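Kernent starts collecting tidying examples at Lirnstead workshop

15 Dec 2023

Robotics firm Kernent has begun recording examples of everyday tidying jobs at its workshop in Lirnstead, with the aim of training a pair of robot arms to clear a cluttered table without being given step-by-step instructions.

The work is part of a project called Grilasus, which the company set up earlier this year. It is being led by Bastien Guérin, who joined Kernent from a packaging machinery business and now runs its learning group. The first batch of recordings covers a single job, putting away art materials, and will be followed by others in the new year if the results are good enough.

Each example is made by a person who guides the two arms through the job from start to finish. The movements of the joints, the opening and closing of the grippers and the pictures from the cameras are all stored together. A learning system is later given the whole collection and trained to produce the movements itself when it is shown a table it has not met before.

Kernent said 103 usable examples had been stored so far. Each is limited to three minutes, after which the recording is stopped and the table is set out again.

"We throw away more than people expect," Guérin said. "If the operator hesitates for a long time, or bumps the table, or picks up a brush and puts it back down in the same place, we don't want the system to learn that. You end up watching a lot of recordings of brushes."

Art materials were chosen after a trial with kitchen items earlier in the autumn. The team found that cups and bowls could be moved fairly well with simple rules, and that the recordings were adding little. Paintbrushes are harder. They are thin, they roll, and when several are lying across one another the gripper has to take hold of one without dragging the rest along with it. 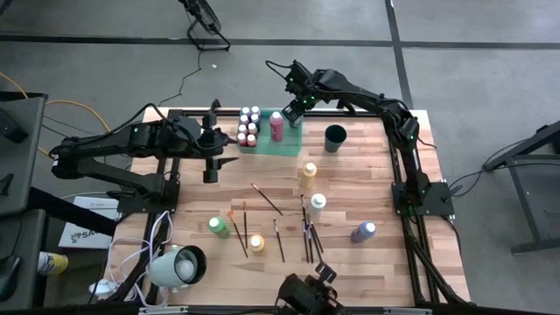

Paint bottles bring a different set of problems. One that is upright can be gripped from above or from the side, while one lying down has to be lifted and turned before it can be stood with the others. Operators are asked to deal with bottles in whatever order they like, so that the examples do not all follow the same pattern. They are also asked to use both arms where it makes sense, including passing an item from one side of the table to the other.

Mabli Landeg, who trains the operators, said most new starters needed two days before their recordings were good enough to keep. The arms respond closely to the person guiding them, and small shakes of the hand show up in the data.

"People go too fast on the first morning and then far too slow in the afternoon," she said. "What we ask for is the speed you'd use if you were putting things away at home and weren't in a hurry. Once they stop thinking about the gripper they're usually fine."

Landeg keeps a written sheet for each session which lists the starting layout, the operator and anything that went wrong. The layouts are changed between recordings. Early on, the team left the items in nearly the same places for a full day and found that the trained system went to those places whether or not there was anything there to pick up. That batch has been set aside and is not included in the current total.

The software that lines up the camera pictures with the arm movements is called Masson and was written in-house. An earlier version allowed the two to drift apart during longer recordings, which meant that a gripper could be logged as closed while the camera still showed it open. Guérin said the fault was found in the autumn and the affected recordings were made again.

A first test of the trained system was carried out this month. It was given 30 attempts at a table with a mixture of bottles and brushes. Kernent has not published the results, but Guérin said it did better with standing bottles than with anything lying flat, and that crossed brushes were still the most common reason for an attempt being stopped.

More recordings of brushes will be made before the test is repeated. The team also plans to add examples in which an item slips and has to be picked up a second time. These were left out of the first batch, and the system has so far tended to carry on with the rest of the movement after dropping something.

Kernent has no product planned from Grilasus at this stage. The company said it had spoken to a supplier of school equipment and to a firm that runs craft workshops, though neither has signed an agreement. Guérin said he would want to see the system cope with rooms other than the one it was trained in before talking about selling it.

Recording stops for the Christmas break and starts again in January, when the next job on the list is sorting stationery into drawers. Landeg is taking on two more operators for that work. Applicants do not need a background in robotics, and training is given at the workshop.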